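Table Clearing: White Tabletop, Room 14
Gallery by Hüsnü Bayram, November

The long table in the Clirnurley workroom is cleared weekly. Items go back to the shelf in a fixed order – tall containers last. The table height was left at the usual setting. Notes are by Rizwan Hettiarachchi.

Containers
Tall items stay at the back until the front of the table is clear. 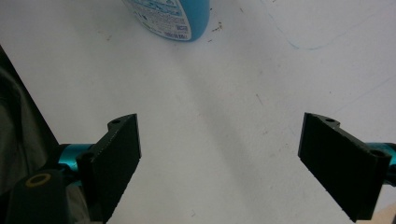
Blue plastic bottle on the white tabletop, with bare surface in front of it.

Shelf order
Bottles go on shelf 8, cloths on shelf 10.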